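Fatia 2 -- Grasp Planning and Wrist Perception for Two-Finger Grippers
Delldale Software

Overview | Features | Requirements | Licensing | Release notes

Most grasp planners do beautifully with boxes. Boxes have corners, flat sides and a sense of civic duty. Then someone hands the robot a bakery order, and the planner that cost you a year's tooling budget proposes to pick up a bread roll by a point three inches to the left of it.

Fatia is a planning and perception package for people whose parts are lumpy, soft or badly behaved. It runs on an ordinary Linux PC beside the robot controller, takes pictures from a small wrist camera, and returns a grasp, an approach path and a closing width. It will also return "no grasp found" when it hasn't got one, a feature we had to argue for internally.

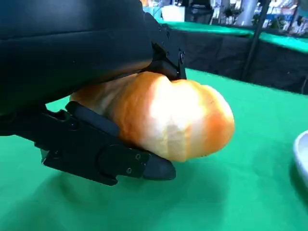 What the planner does

Fatia works from the outline and shading of the object in the wrist view. You don't load a CAD model, which is handy, as bakeries are slow to supply them. For each object the planner scores candidate grasps on three things: how much of the finger pad will make contact, how far the object is likely to squash, and whether a finger is going to hit the bowl next door on the way in.

Candidates are re-scored during the approach, so a roll that has been nudged gets a new plan instead of a poke. Closing width is set per object class, and you can cap it per job. Please cap it if you are handling pastry.

Seeing past your own fingers

A camera on the wrist spends its life looking at the gripper. On some mounts the housing and linkage take up half the view, and a planner that doesn't know this will sooner or later try to pick up its own knuckle.

The Self-Mask module renders the gripper from its joint positions and removes it from every view before anything else runs. Whatever is left goes to the detector. You give it the gripper's URDF and a camera calibration, run the 8-pose routine, and check the overlay by eye. If the overlay is off, the calibration is off -- the module has no opinions of its own.
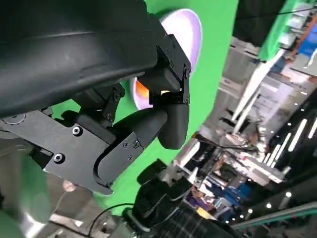

Wrist view with the finger and linkage across a green backdrop, hall lights behind.

Background rejection is a separate switch. Draw the work area once in the setup tool and Fatia ignores whatever lies beyond it: ceiling lights, aisles, people eating lunch. Green cloth makes this easier, though the planner doesn't insist on it. Glossy white crockery under strong overhead light is still the hard case, and the release notes say so at more length than marketing would have liked.

Which way is up

Wrist joints turn, and the picture turns with them. Fatia reads the arm pose with each image and plans in the robot's base coordinates, so a table that runs up the side of the view is still a table. The viewer has a "level" button for humans, who cope with this less well than the software does.
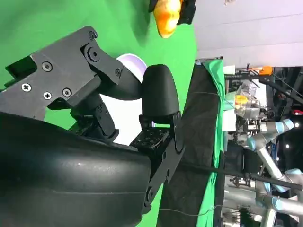
Sideways wrist view: orange item at the top, second arm on the right.

For cells with more than one arm, the Gikley add-on shares planned paths between controllers and holds back whichever move was requested later. It is a polite system and occasionally a slow one. Both arms need to be on the same network segment.

Tooling

Rowlands, the bundled log viewer, stores every image, mask, candidate and score for the last 2000 grasps. Scrub back to the one that failed and you can see which candidate won and what it beat. Logs export as plain CSV plus images. Longer histories are possible if you have the disk and the patience.

Specifications

Gripper type: parallel or linkage-driven, two fingers
Minimum camera resolution: 600 lines
Operating system: 64-bit Linux
Interfaces: ROS, TCP socket, C++ and Python libraries
Arms per license: 1 (2 with Gikley)
Internet connection: for activation only

Not included: camera, gripper, robot, bread.

Availability

Fatia 2 is shipping now to existing license holders. Suction support is planned for May. Anyone still on the first release should export their object classes before upgrading; the old format is read once, at install, and then never spoken of again.

Request a trial license | Download the manual | Contact support

Page last updated December 15, 2018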